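Skedero Community Help > Family Records and Veterans > Service files

Grandfather's separation papers list a unit that doesn't match his letters

Posted by livia_k

I am putting together a service history for my grandfather, who was in the Army from 1943 to 1945. His personnel file came back as "no record located, presumed lost in fire." What I have is his separation document, 2 bundles of letters, and a payroll stub. The separation document puts him in a field artillery battalion. Every letter from the last winter of the war has a return address in an infantry regiment. The serial number matches on all of it.

Which one do I treat as correct, and is there any other file worth requesting? I scan at the table after work and have 700 pages done so far.

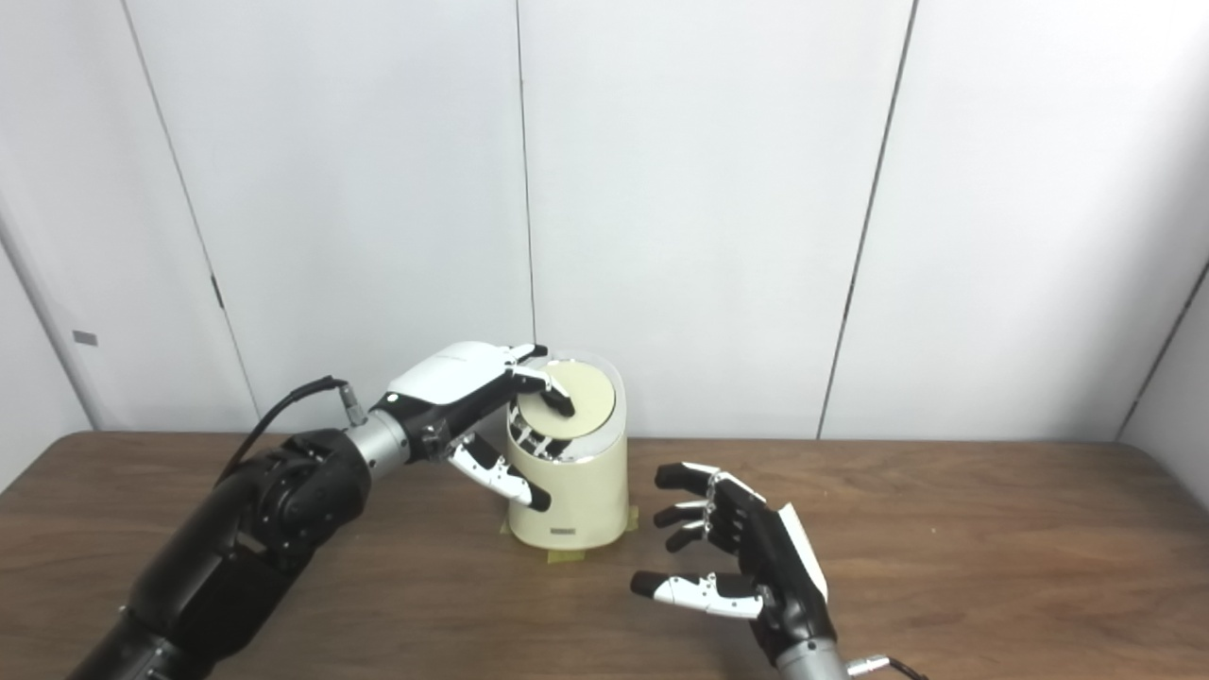

Container with a round lid, on the table

3 replies

Shufen Meng

Both can be correct. The unit on a separation document is usually the one he was assigned to at discharge. After the fighting ended in Europe, men were moved between units according to their points, and many went home with an outfit they had never served beside. Treat the separation document as evidence for the discharge date and place only. For the winter, the letters carry more weight.

To confirm it, look for these:

Morning reports. Each company filed one daily, and they record transfers in and out by name and serial number. You need the company letter as well as the regiment, so check the return addresses for it.

Final pay voucher. These were stored separately from the personnel files, and many survived. Ask for it by name in the request - a general request will often get you the same "no record" letter.

County courthouse copy. Veterans were encouraged to record their discharge with the county clerk. Some clerks also kept the enlistment papers.

Do not rely on a published unit roster alone. The one I used ran to 2,150 names and left out most of the replacements. 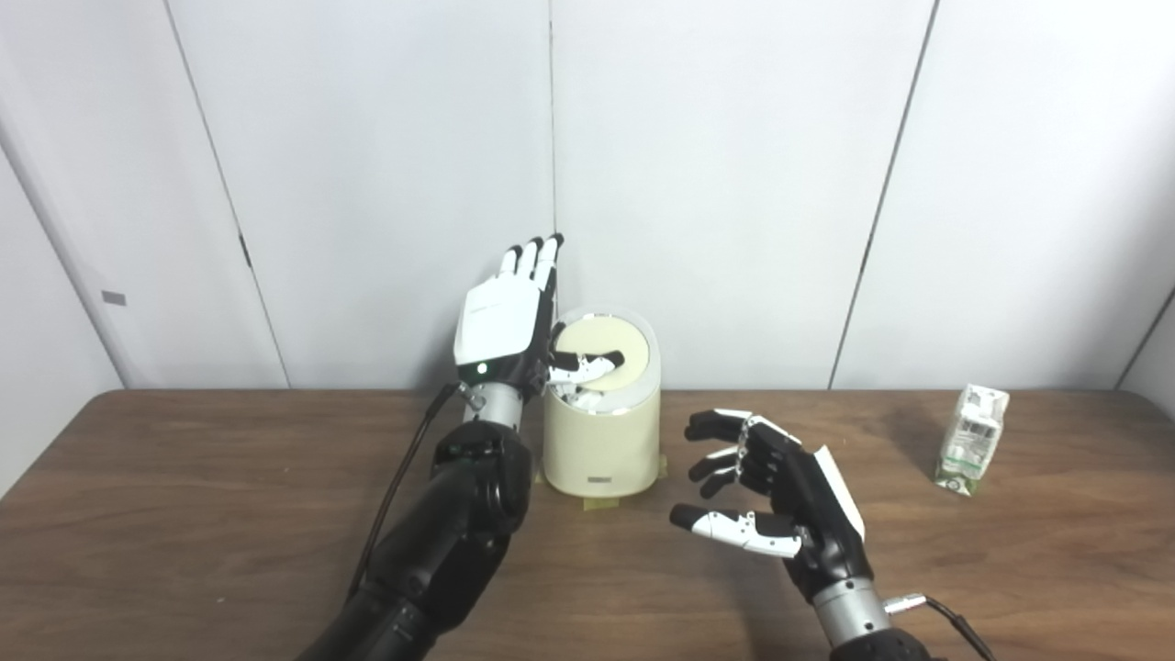 Table, with the drink carton at the right

bilar_tang

My uncle's papers were wrong too. Somebody typed them in a hurry. I would just go with the letters.

t_osgood

Agree with Shufen on morning reports. A few additions.

Check the APO number on each envelope, and keep envelope and letter together when you scan. An APO number covers a division or a headquarters at a given date, so it will tell you whether the artillery battalion and the infantry regiment belonged to the same division. If they did, the transfer was internal and may take up one line in a morning report. If they did not, look for a stay in a hospital or replacement depot in between. A gap of 4 weeks or more in the letters is a fair sign of one.

Hospital admission cards exist for part of the war. They were indexed by serial number without names, so have the number ready and check it digit by digit. Mine had a 1 read as a 7 in the transcription and I lost a month to it.

When you write the history, cite the document for each assignment and leave the conflict visible in a note. The next person in the family may find the voucher.

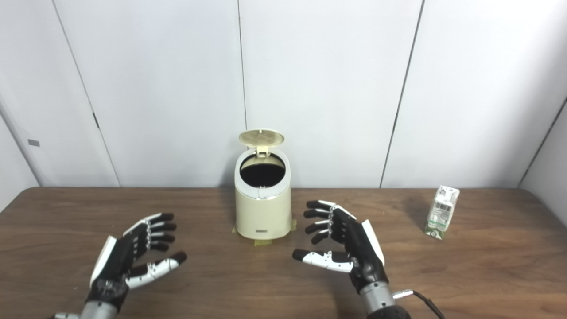
Related threads

Reading abbreviations on a morning report
Requesting a final pay voucher without a personnel file
APO numbers before and after a division moved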